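3.2 Sorting small packages in the bedroom

The bedroom was treated separately from the kitchen and the bathroom, for two reasons. First, the items kept there are small and mixed: medicine cartons, sachets, tissue packets, chargers, spare buttons. Second, the households in our sample did not agree on where such items belong. In the Hileck apartments most residents kept ointments and tablets in a bedside drawer. In the Rawat apartments the same goods were usually found in an open container on the floor or on a low shelf, together with unrelated packets. Sowerby's earlier survey of storage habits recorded a similar split, although it did not distinguish cartons from soft packaging.

We define a sorting episode as the period from the first contact with any loose item to the moment when no loose item remains on the bed, the floor or the nearest surface. Each episode was coded for the order in which items were picked up, the receiving container, and whether an item was moved more than once. Items moved more than once were coded as "revised." Two coders worked independently, and disagreements were settled by discussion with the second author. The coding manual was fixed in October and was not changed after that.

Package form was coded on two levels. Rigid packages hold their shape when lifted and can be stacked; these include cardboard cartons, tins and hard plastic tubs. Soft packages deform when lifted and tend to settle into gaps; these include sachets, pouches and film-wrapped packets. A carton with a torn flap was still coded as rigid if its sides remained square. Printed surfaces were noted as well, because a resident who can read the name of a product without turning it over may be expected to place it faster. Orientation was recorded as upright, inverted or sideways relative to the main line of lettering, from the point of view of the person sorting.

Receiving containers were coded by opening and by depth. Wide round bins with a single opening accept both package forms with no need for alignment, and they account for most of the mixed storage in the Rawat group. Divided trays and drawers require a decision about position. In the Clirkis pilot, residents given a divided tray revised their placements more often than residents given a bin, and several of them asked whether the tray could be removed. The tray was retained in 4 of the 17 bedrooms in the present study so that the two container types could be compared.

Figure 2 shows a rigid and a soft package together with a round bin. The carton is inverted under our scheme, since its large Chinese lettering is upside down to the viewer. The whitish packet is over the opening of the bin.

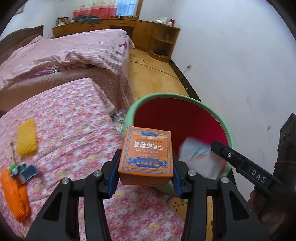

Page 17

Figure 2. Packages at a round bin with a green rim and a red interior: orange cardboard box, lower center; soft packet, over the opening.

Two difficulties with the scheme should be noted. The first concerns inverted cartons. Residents did not always turn a carton upright before placing it, and those who knew their goods by color had little need to do so. Inversion is therefore a weak indicator of hesitation and was dropped from the main model. The second concerns episodes in which two items were handled at once. Pal proposed that these be entered as a single compound placement, but this hides the form of the second item, and we entered them as separate placements with a shared time code.

Contents were not verified. A carton may be full, partly used or kept for some other purpose, and the label was taken only as a description of the outside. Bins were likewise coded by rim and opening, with no inventory of what lay at the bottom. Results for bins and trays are given in Section 4, where the Lisis drawers are treated as trays.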